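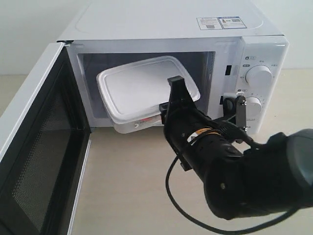 White countertop model, door open. Stickers are at the back right corner of the top.

Microwave trips the kitchen breaker, but only when something else is running

Posted in Home & Appliances > Electrical

I moved into a second-floor apartment in August and brought my countertop microwave with me. It ran fine at my old place for years. Here it trips the breaker, but not every time. If it's the only thing on, I can heat a bowl of soup with no trouble. If the toaster is going, or the electric kettle, everything on that side of the kitchen goes dead after a few seconds and I have to walk down the hall to the panel.

The building is old. The panel has a handwritten label that says "kitchen + hall" next to one breaker, and the number on the handle is 15. There is another one marked "fridge" and that one never trips. The landlord's office (Troltham) says the wiring was checked before I moved in and that I should buy a smaller microwave. I don't want to buy anything until I know what's wrong.

Is the microwave going bad, is the breaker going bad, or is this normal? Would a heavy-duty power strip help? I have one left over from my desk.

Posted by sturko_lane

Nothing sounds broken to me. You're asking one circuit to do more than it can.

A 15 amp breaker on a 120 volt line is good for 1,800 watts. Your microwave has a rating label, usually on the back or inside the door opening. Look for the input watts or the amps, and ignore the cooking watts that get printed on the box. A microwave sold as 1,000 watts can easily pull 1,500 from the wall. A kettle is often 1,500 by itself. Put the two together and you're at 3,000 on a circuit made for 1,800, so the breaker shuts off. That's its job.

The few seconds of delay fits too. A breaker that sees a moderate overload takes a little time to heat up and let go. A short circuit would trip it right away.

Things to do, in this order:

Find out what is on that breaker. Switch it off, then walk around with a lamp and try every outlet, including the hall and the bathroom. Write it down and tape the list inside the panel door. In my last place the kitchen breaker also fed an outlet in the bedroom closet, and I had a dehumidifier plugged into it.

Try the microwave on a different circuit if there's a counter outlet that stays live when the breaker is off. Don't use the fridge one if you can help it.

If there isn't a second circuit, run one heating appliance at a time. It's annoying but it costs nothing.

Don't put in a bigger breaker, and don't let the landlord's handyman do it either. The breaker is sized for the wire in the wall. A 20 on wire meant for 15 can cook the wire before it trips.

And no on the power strip. It doesn't add any capacity, since everything on it still goes back to the same breaker, and most strips aren't made for a microwave in the first place. Plug it straight into the wall.

If it starts tripping with only the microwave on, come back and say so. That's a different problem – could be a worn breaker, a loose connection at the outlet, or the microwave itself. Feel the outlet cover after a long run. Warm is a bad sign and hot means stop using it.

Posted by gatano_wiring, 172 helpful votes

same thing in my building. I just unplug the toaster. you get used to it

Posted by apt28

Agree with the long answer above. One thing to add – ask the landlord in writing whether the kitchen has a second counter circuit. Newer kitchens are supposed to have two 20 amp ones, but an old building usually doesn't have to be brought up to that unless the kitchen gets remodeled. My landlord added one when I asked by email, after saying no twice on the phone. It took an electrician one morning and they put the new outlet next to the stove.

Posted by furukawa31, 28 helpful votes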